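Spent October testing whether slow metronome practice does what guitar forums swear it does. Thread, for anyone who has been told to "just slow it down" and wondered why they still can't play the lick.

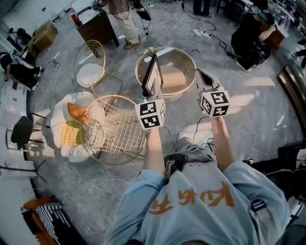
The standard advice: set the click low, play it clean, go up 2 bpm, repeat until you're at tempo. I did this faithfully with one alternate picking line. Started at 64. Every evening, same chair, same click.

First problem. At 64 bpm I can play almost anything with terrible technique. Big pick strokes, fingers flying off the neck, wrist doing whatever it likes. It sounds clean because there's all the time in the world to recover between notes.

So what was I practicing? A motion that works at 64 and falls apart later. I got very good at it too.

The Stondum app I was using keeps a count of loops. 1023 for the month, and it gave me a badge. I'd trade the badge for one decent pass at full speed.

Second problem: the 2 bpm steps. You can't feel the difference between one step and the next, so you never notice when your hand starts to tense up. By the time I did notice, my forearm had been tight for days and I'd practiced that in as well.

People will say "you were doing it wrong, slow practice means using your FAST motion slowly." Fine. How do you know what your fast motion is if you've never been allowed to play fast?

What I tried next, with low expectations. Took the first five notes of the line and played them in one burst at close to full speed, then stopped. Shook the hand out. Did it again. Messy as anything, but the pick strokes got small right away because they had to.

THEN went slow, trying to keep those same small strokes. Much harder than my old slow practice, and a lot more boring to listen to. I take that as a decent sign but wouldn't bet on it.

A few warnings before somebody turns this into a miracle method. I'm one player with one lick. I didn't test it on legato or sweeps. And I'd already put a month into the thing, so some of the gain could be the old practice finally showing up.

Also not buying the Drakudix "speed course" that keeps turning up in my feed. 43 lessons, and the free preview is a man telling you to relax your shoulders. Good tip. Doesn't need 43 lessons.

Slow practice still wins for learning which notes to play, for memorizing, and for fixing string changes where you can hear exactly what rings when it shouldn't. I'm keeping it for those.

For speed itself I'd want to see more than "my teacher said so" - and yes, mine said so too, and I repeated it to other people for years.

Trying the bursts on a string skipping line next. If it flops I'll post that as well.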